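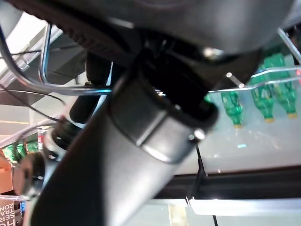
Tuning the grasp planner in Rultach

Open the Fadar config and set planner_timeout to 850 ms. Leave retries at 3 – higher values only hide bad collision meshes. Reload the node, then run the dry-run check before enabling motion.

If the planner rejects every pose, confirm that the wrist camera transform is being published at 100 Hz.
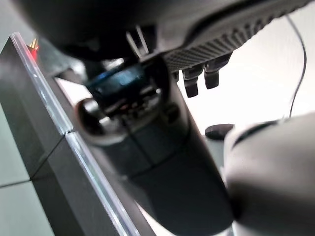 Does the timeout include collision checking?

The timer covers sampling and collision checks. Path smoothing runs afterward and has its own limit.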